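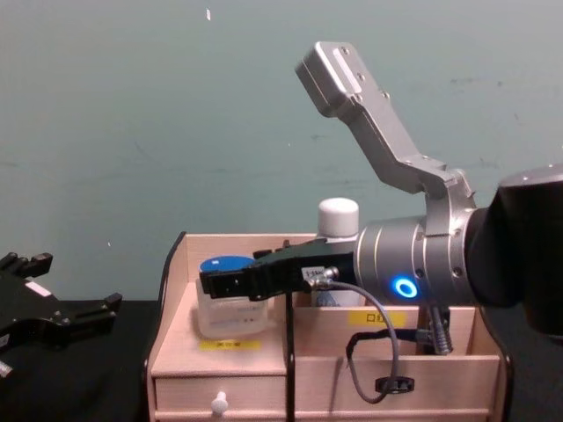
Does a two-arm cell cost twice as much as a one-arm cell?
Usually more than that, once you add the second gripper, the extra cabling and the hours it takes to keep the arms out of each other's way.

Section 7. Before You Order

Read this section before signing a quote for the Flelline bench package. The sales sheet makes planning look like an afternoon's work. Allow longer.

1. Write down the one job the cell must do in its first month. "General handling" is a wish, and you can't price it.

2. Measure your real parts. Jars, bottles and small drawers need different jaw openings, and the standard fingers won't suit them all. Send samples to Iltero if you can.

3. Ask for the gripper, bracket, cable and fittings as separate lines. A single line marked "end tooling" tends to grow later.

4. Check the cable route at full reach. Add the price of clips and one spare cable per arm.

NOTE: Our own first quote left out 243 dollars in cables and fittings for each arm. Ask where yours are.

5. Budget 80 hours of staff time for set-up and teaching. The brochure figure is lower. We have yet to meet a customer who hit it.

6. Price the bench fixtures. Trays and holders must sit in the same place every shift — a plain desk organizer will do if it is held firmly.

CAUTION: Do not order the second arm on the strength of a demo. Run one arm for 400 cycles on your own parts first, and log every stop.

CAUTION: The Niazi service plan does not cover fingers, pads or cables damaged by contact between arms. Get any promise to the contrary in writing.

7. Send the finished worksheet to Ibrahim Balogun in order planning. Leave blanks where you don't know the answer.

Prices in this section were checked on 2 April 2021.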